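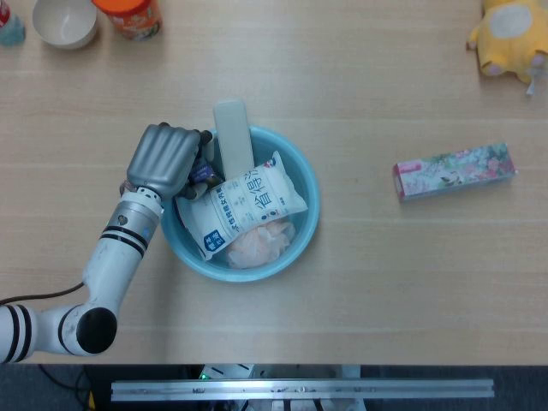
Troels Blöndal

Catch-all bowl on the table: how do you keep it from turning into a junk pile?

I love my bowl. I want to say that first, before anybody tells me to get rid of it! It's a light blue plastic one and it lives in the middle of our table, and everything small that comes into the apartment goes straight into it. Packets, bags, whatever I had in my hand when I walked in. At the moment there's a white bag with big blue Chinese characters on it lying across the top, a crumpled peach-colored plastic bag under that, a little dark blue packet, and a pale gray-green thing standing up at the back. And that's a good week.

The trouble is that the rest of the table is starting to join in. There's a pink flowered cardboard box off to one side (too pretty to throw out, you know how it is), a canister with an orange lid, a small bottle with a red cap, an empty white bowl, and the yellow plush toy, who has a permanent spot and is not up for discussion.

So what I'd like to know is:

Do you sort the bowl on a schedule, or only when it overflows?
Is it better to have one big bowl or a few small ones?
Does the pink box have a future as storage? I'd really like it to.

We moved to Sanham in July and I still don't have a proper drawer near the table, so "put it in a drawer" won't help me yet. I'm very open to everything else!

Posted April 25, 2022
Viewed 3,461 times

Thoroddsen
900 helpful votes

Oh, I'm a bowl person too, and please keep it! A bowl is a great thing to have because you can pick the whole mess up at once and wipe underneath.

What made the difference for me was tipping it out completely. I used to pick through the top layer and leave the bottom, and the bottom is where the old stuff lives. Now I tip the lot onto the table every evening while the kettle is on, and anything that has a home goes home. Wrappers and empty bags go out. What's left goes back in the bowl, and most nights it barely covers the bottom. I timed it once with the oven clock and it took less time than the tea needed to brew.

Soft plastic bags are the sneaky ones. One crumpled bag takes up half the space and hides everything under it. If you want to save them, flatten them, fold them in thirds the long way and then fold them up into a little square. I have 12 of them standing in a mug and they look so neat it makes me happy every time I open the cupboard.

Yes to the pink box!! Stand it on its long side if it's stiff enough and use it for flat things: packets, coupons, instruction sheets, takeout menus. If the lid flops, cut it off and tape the edge with something that goes with the flowers. If it's on the flimsy side, put a second piece of cardboard in the bottom first.

One bowl, by the way. I tried three small ones and ended up with three messes.

Nitgate

just get a smaller bowl. worked for me

Plululix
200 helpful votes

I'd go the other way from Thoroddsen on the number of bowls, but only a little. You've already got that empty white one sitting right there! Make it the "leaving the table today" bowl. Mail to answer, a battery to replace, the thing you have to give back to your neighbor. The blue one can stay your anything-goes bowl, and you'll feel much better about it once the urgent stuff is somewhere else.

For the canister and the bottle, try a tray. Any tray, an old baking sheet is fine. Group the tall things on it at the back of the table and leave the front clear for eating. We did this at our place and got so much elbow room back that we started doing jigsaw puzzles again.

Leave the plush toy where it is. Ours is a felt hedgehog and it guards the salt.

Troels Blöndal

Thank you all! I tipped it out tonight and found two pens and a spare key I'd been blaming my sister for. The pink box is getting its cardboard bottom tomorrow, and I'm trying the white bowl idea as well. Nitgate, I'm keeping the big one, sorry!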